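Moth larvae in 30 lb bag of rice, toss or save?

Charito Bañez
January 26, 2020

Opened the big bag in the pantry, little moths came out. Some webbing near the top, a few clumps. It's a 30 pound bag and we are only 2 people so I really dont want to throw it all. Also had dried beans in an open tub right next to it. Is any of it safe to eat? And how do I keep them from coming back — I already wiped the shelves.

Jhun Castillo

Pantry moths. Not dangerous, just gross. If the webbing is only at the top, scoop out the top few inches and toss that. Rest goes in the freezer, four days minimum, a week is better. Split it into smaller bags first or the middle never gets cold enough.
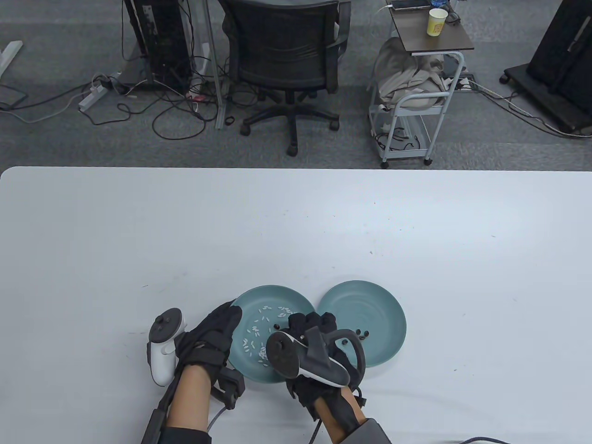 After freezing, sort before you cook. Slow but you only do a cup or two at a time. Spread it thin on something with a color, white rice on a white plate and you miss half the bad stuff. Teal plates like those work fine, the low rim keeps grains from rolling off and anything dark shows up right away. Second plate next to it for whatever you pull out. Then rinse til the water is mostly clear. Anything that floats, dump it.

Beans same deal, freezer then check for pinholes. Holes mean weevils, not moths, toss those.

Thepsuriya

Just throw it out?? Rice is cheap. Your time isnt.

Steno

Wiping isn't enough. They get in the shelf peg holes and under the liner paper. Vacuum all of it, then empty the vacuum outside. Check flour, cereal, pet food, bird seed — ours was the bird seed, took us most of January to figure that out. Glass jars with a rubber seal after that. Bay leaves did nothing for us. Sticky traps catch the males so at least you know if theyre still around.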